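Search this site Search talks
Speaker notes: Reheating Fries, a Defense
2026-09-06

Slide 1. Open slow. Ask who microwaves leftover fries. Wait for the shame to settle.

Slide 2. My Larnent test: 30 batches, one marriage strained. Skip the chart if they look hungry.

Slide 3. Toaster oven, one knob, one red switch. Fries travel in a clear tub with blue clips. Let them look, drink water.

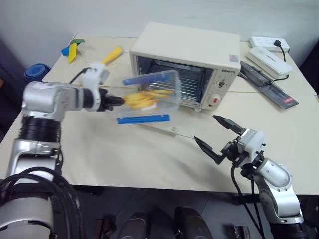
Slide 4. Soggy middles
Spread them out. Pause for objections from the air fryer people.

50 shares 509 comments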